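Home | Forums | Table and Kitchen | New posts | Search | Log in

Covering a table with kraft paper: tape or no tape?

w_noiphan
Hello everybody. I am Waraporn Noiphan, I live in Stidville and I have a question about brown paper on tables. For our children's lunches I want to cover the big table with kraft paper and mark squares on it with blue tape, so each child has a place for the tray and the plate. My sister in law thinks it is ugly and that cloth is better. I bought a roll of 33 metres in March and it is still not opened. Please tell me if the paper stays flat, and if the tape comes off again without tearing it.

Reuter7
The paper will never stay flat, I am sorry to say. I used it for two years and it makes wrinkles as soon as people lean on it. For small children I would take an oilcloth, you wipe it and finish.

badumura_tea
I do not agree with Reuter7. Wrinkles do not disturb anybody who is eating. Oilcloth smells when it is new, and the children in my group picked holes in ours. Paper you fold together with the crumbs inside and throw away.

Lavmont_Lou
I am also for paper. I have two pictures of a table with paper and blue tape, with light green tray, white plate and small cutlery.

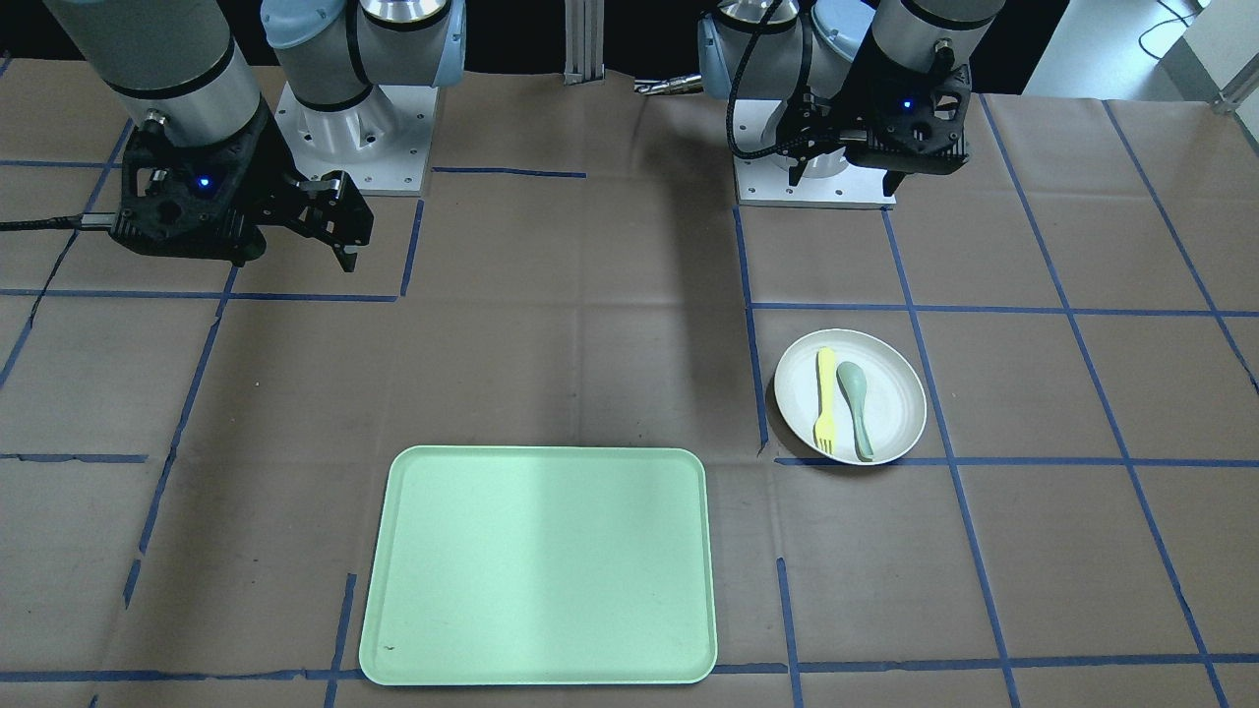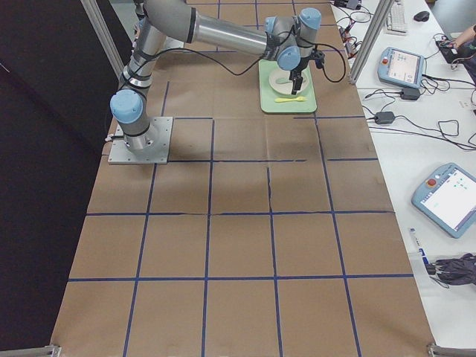 My advice is to make the squares bigger than you think. A tray takes more room than a plate, and if the lines are too near, the children start to fight about whose square it is. Pull the tape slowly and low along the paper if you want to move a line. If you pull upwards it takes the brown surface with it.

w_noiphan
Thank you, Lavmont_Lou, this is very useful. I like the light green with the brown. Do you put the plate on the tray or next to it? Our trays are small and I am afraid the spoon has no place.

Lavmont_Lou
Both is possible. With soup I put it on the tray always, with dry food I let them choose. The spoon can lie in front of the plate if the tray is long enough.

Reuter7
I still say it is a waste. Please count what you pay for rolls in one year. I paid 400 for everything, with the tape, and after this I changed to oilcloth.

badumura_tea
400 of what? And for how many tables?

Reuter7
For 7 tables, every school day. So for one table it is less terrible, I admit this. But the rubbish bag was full each time.

w_noiphan
It is only one table and only on Wednesdays, so I will try the paper first. If it goes badly I will buy the oilcloth and you may laugh. One more question please: do you tape the paper under the edge of the table, or on the top?

badumura_tea
Under the edge. On the top they find the end of the tape and pull it.

Lavmont_Lou
Under, yes, and fold the corners like for a present.

Page 1 of 1 | Reply | Report | Back to Table and Kitchen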